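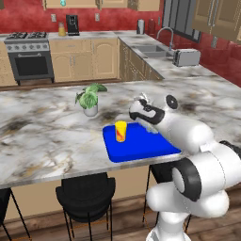

Yellow cup on the blue tray, potted plant behind.

Danditz Hand & Foot Balm
57 g tin

I make this one in bigger batches than anything else I sell, and I still run out every May when everybody suddenly remembers they own sandals. It's a thick, slow balm for hands that get washed too often and heels that have spent the winter in socks. If you've only ever used a lotion you might find it a bit stiff at first, so scrape a little out with the back of your nail and rub it between your palms until it goes soft and oily.

What's in it: shea butter, beeswax, sweet almond oil, calendula-infused sunflower oil, a little lanolin and vitamin E. The scented one has lavender and a touch of cedarwood as well. The plain one has no added scent at all, although you'll get a faint honey smell from the wax (I rather like it, my sister can't stand it!). Because of the beeswax and lanolin it isn't vegan, and the almond oil means it's not for anyone with a nut allergy.

How I use it: last thing at night, a pea-sized bit for both hands, and twice that for each foot. Cotton socks on top if your heels are really rough. I've had a tin by the sink as well, but to be fair a balm this rich is a nuisance in the daytime - you'll leave fingerprints on your phone and every door handle in the house. For daytime I'd go for the Drivau hand cream, it sinks in much faster and comes in a tube.

Please don't put it on broken or weeping skin, and if you're prone to reactions try a dab on the inside of your arm and leave it overnight. It's a cosmetic and I'm not a doctor, so anything sore that hangs about needs a proper look from someone who is.

Sometimes the shea goes grainy, usually when a tin has been warm and then cooled down slowly. It's still perfectly fine to use and the grains melt as you rub. If it bothers you, stand the closed tin somewhere warm until the balm goes liquid, then pop it straight in the fridge for an hour.

Garba Afolabi, who runs the treatment room at Cloutier, uses it to finish his pedicures and buys the 500 g tub. That size is for salons and therapists really, but I'm happy to sell you one if you've got a big family or very big feet. Do use a clean spatula with it and keep fingers out! It keeps for 12 months after opening, same as the small tin.

Sizes
57 g tin, lavender and cedarwood
57 g tin, plain
500 g tub, plain only

The Gorkero foot file goes nicely with it. Use the file on dry feet before your bath and the balm afterwards, and go gently, you're not sanding a floor.

Tins are aluminium with a screw lid. I take empties back at the studio if they've been washed, and you'll get a bit off your next one. Orders placed before noon normally go out the same afternoon, and I wrap everything in paper.

Any questions, drop me a line through the contact page and I'll get back to you, though I'm slow on treatment days.

Rania Bensaid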